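Everything in Its Bin: A Talk With a Woman Who Sorts Toys for a Living

Zuweira Arthur has opinions about lids. She is against them. She had been on the phone with me for less than a minute when this came up, and she returned to it so often that I started keeping a tally in the margin of my notebook, then ran out of margin.

"A lid is a promise that you will never put anything away again," she said. "You'll put it on top of the lid. Then you have a lid with a pile on it, and a bin underneath that could have held the pile."

Arthur runs Clivdale, a toy lending library that takes up the ground floor of what used to be a shoe repair shop. Families pay a small fee, take toys home, and bring them back when the shine wears off. In between, every block, truck and plastic vegetable has to be checked, wiped and put where the next person can find it. She has been doing this long enough to have stopped stepping on things.

The big brown table is where it all happens. Returns get tipped out on one end and sorted into bins at the other, and the rule is that the middle stays clear. I asked if the middle does stay clear. She laughed for longer than I thought the question deserved. 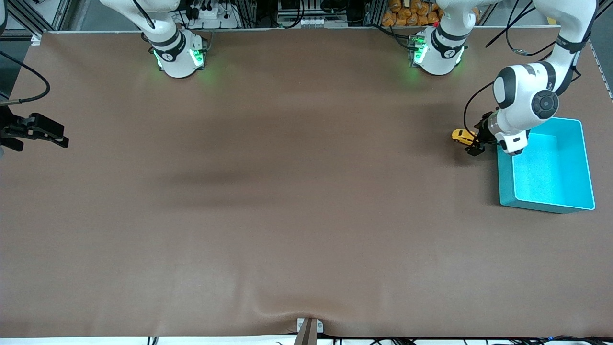

Thiện Khổng

April 19, 2020

The turquoise bin is for vehicles. It has been for vehicles ever since Arthur took over, when it was the only color left at the hardware store, and by now there are four-year-olds who will correct you if you try to put a giraffe in it. A yellow toy car belongs in there. So does a fire engine with a missing ladder. A rocket is, in her words, "under discussion."

"People think sorting is about knowing where things go," she told me. "It's about deciding, once, and then refusing to talk about it. The rocket is my great failure. I talk about the rocket every week."

Her method, as far as I could get her to admit she has one, starts with an empty bin. She doesn't top up a half-full one. Everything comes out, the bin gets wiped, and the vehicles go back in one at a time, with a quick spin of the wheels to see if they still turn. If they don't, the car goes to the windowsill, where it waits for a man named Bureten who fixes axles with sewing needles and charges in oranges.

One at a time sounded slow to me, and I said so.

"It is slow," she said. "You know what's slower? A mother calling me at dinner to say there's half a sandwich in the dump truck."

I asked her about the sandwich. She declined to go further into the sandwich.

The bins themselves she buys from anyone who sells them plain. She wants rounded corners, because crumbs settle in square ones, and a thin rim that small hands can grab. She spent one November with a set of stackable Gornix drawers that a well-meaning parent had donated. They were handsome, she allows. They also closed, and she found that once a drawer closes, a child will assume it's full of taxes.

"Open top," she said. "They look in, they see a car, they understand the whole system. I don't have to make a sign."

There are signs, though. I had seen one in the Clivdale newsletter, and I brought it up. It read THINK ABOUT THE NEXT PERSON, in green marker. She said that one was aimed at adults.

We got onto numbers, which she enjoys. A bin of that kind holds 37 small cars if you place them and 48 if you pour them, and she has a strong view about the 11 cars' difference. "Those are the ones on the floor later," she said. She caps the vehicle bin at 37. When a thirty-eighth car turns up, something has to leave, and this is settled by asking whichever child is nearest. Children are merciless about it, apparently. Her own nephew voted out a tractor he had given her himself.

At home, she says, most of us could get by with three bins. One for things with wheels, one for things that build, one for everything that has a face. I asked where a train with a face would go. There was a silence on the line.

"Did my sister tell you to ask that?"

She did not. I have a train with a face. It's under my desk as I type this, and it has been there since before the winter, smiling at my ankles.

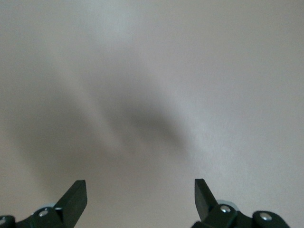 How often should the sorting table get cleared and wiped down?

At the end of each sorting session, with a damp cloth and a little dish soap, and again before the next one if anybody has eaten near it. Arthur wipes toward herself so the crumbs land in her hand and not behind the table.

The wiping, it emerged, is her favorite part. She does it with the radio on, after the last bin is back on its shelf, and she won't let anyone help. I suggested this might be the reward for all the rest of it, and she said I was making it sound like a retreat, and that people pay good money for those, and that I was welcome to come over and pay.

She does have one lidded container, as I learned quite late in the call. It lives on the top shelf, it once held 100 tea bags, and she was cagey about what's in it now. Puzzle pieces, she said at last. Puzzle pieces without puzzles. She has never thrown one away.

"Somebody brings back a barn scene with a hole in the sky, and I go up there with a flashlight," she said. "Twice I've found the piece."

I asked how many times she had looked.

"Twice is good," said Arthur, and went to see about the rocket.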